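How to Sort and Store Used Plastic Bags

Posted October 2, 2022 in Kitchen, Kosden Home Notes

Most kitchens collect more bags than they use. Set aside an hour and go through all of them at once.

Start by emptying every drawer and hook. Put the bags on a chair or a low seat near the kitchen, so you aren't bending to the floor. My last round came to more than 100.

Make two piles, thin see-through bags and heavier colored ones. Check each bag for holes and crumbs. Torn ones go to store drop-off if your area has it.
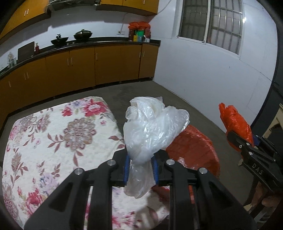 Thin bags crumple easily and trap air, so flatten them before folding. Lay the bag on a flat surface, line up the handles and press from the bottom toward the top. Fold it in half lengthwise, then in half again. Roll from the closed end and tuck the handles around the roll.

Heavier bags can be folded into a square and stood on edge in a shoebox. A box 6 inches deep fits most sizes.

Keep 5 large ones by the door for shopping. The rest can go under the sink, away from the stove. I do this again each November.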